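Ink, Wax and Sticky Stuff: Getting Marks Off a Wooden Table

Quick ones this week, kids home, no time. Most of these came out of the reader mailbag, a few are mine.

Ballpoint. Rubbing alcohol on a cotton swab, dab, don't scrub. Scrubbing pushes it down into the grain and then you're sanding. Change the swab every few dabs. Try the underside of the table first, some finishes go cloudy with alcohol and you do not want to find out on top.

Felt tip. Same but faster. Plain white toothpaste (not the gel) on a damp rag works on the washable kind. Permanent marker – draw over it with a dry erase marker, wipe while it's still wet. Sounds nuts. Did it on my own breakfast table in October and got most of it.

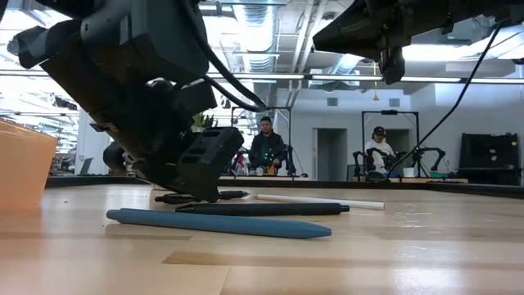 Pale wood is the worst for ink, shows every slip. If yours is a light one, put down a sheet of scrap paper before anybody writes anything. Pens left lying straight on the tabletop like these four are asking for it, ballpoints especially, they leak when the room gets warm. Stand them in a jar, tip up. A jelly jar is fine. Yaa Akolgo wrote in that she glues a circle of felt in the bottom so it doesnt rattle, which I'm stealing.

Candle wax. Ice cube in a sandwich bag, hold it on till the wax goes hard, lift it with an old plastic card. Never a knife. Whats left comes up with a warm rag and a drop of dish soap.

Water rings. Hair dryer on low, keep it moving, ten minutes tops. Then a little olive oil on a soft cloth. White rings only. Black ones have gone deep and thats a different job.

Sticker goo. Peanut butter or cooking oil. Leave it 10 minutes, wipe, then soapy rag, then dry right away.
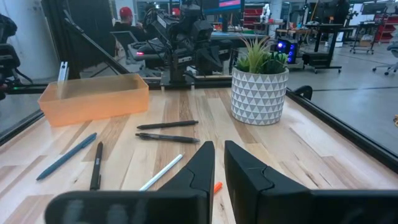 Striped butcher block with an orange bin on top.

Oiling. Butcher block wants mineral oil, the food safe kind from the drugstore aisle. Wipe on, go with the grain, leave it overnight, buff off what hasn't soaked in. Vusumuzi Cele asked if vegetable oil will do – no, it goes rancid and your table smells like an old fryer. Do it when it looks dry and chalky, more often near a stove.

Lift bins and pots when you move them. Dragging is where the long scratches come from, grit gets underneath. For a light scratch, rub a walnut over it (the nut, not the shell) and buff. Deeper than that, wax filler stick, go one shade darker than you think.

Rags with linseed oil on them, lay flat outside to dry. Don't ball them up in the trash, they can catch fire.

Next time grout. Send me your grout.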